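Footbag evenings start again in Caldeira

After the long winter break we begin again with the open footbag evenings in the small hall at Caldeira. The first one is on Sunday, March 28, 2021, and then we meet every week at the same hour. The doors open at 5 and we finish when the last circle is tired. You do not need to bring anything except flat shoes with a wide toe.

Many new players ask us which bag they should buy. My advice is to wait. In the first weeks a soft bag with sand filling is easier, for it stays on the foot and does not jump away. A stiff new bag needs patience – mine became good only in December, after a whole autumn of playing.

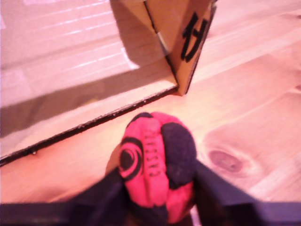 The group from Brudow will visit us again in summer, and they have promised to bring their net. For this we need to practice the serve, which was our weak side last year. Whoever wants to play in the net team can write to the club address before the second evening.

One more thing about the hall: please park behind the Plerkarano bakery and not in front of the gate. The neighbors were very patient with us, and we want to keep it so. The small fee for the season stays the same as before, and children under 11 play for free.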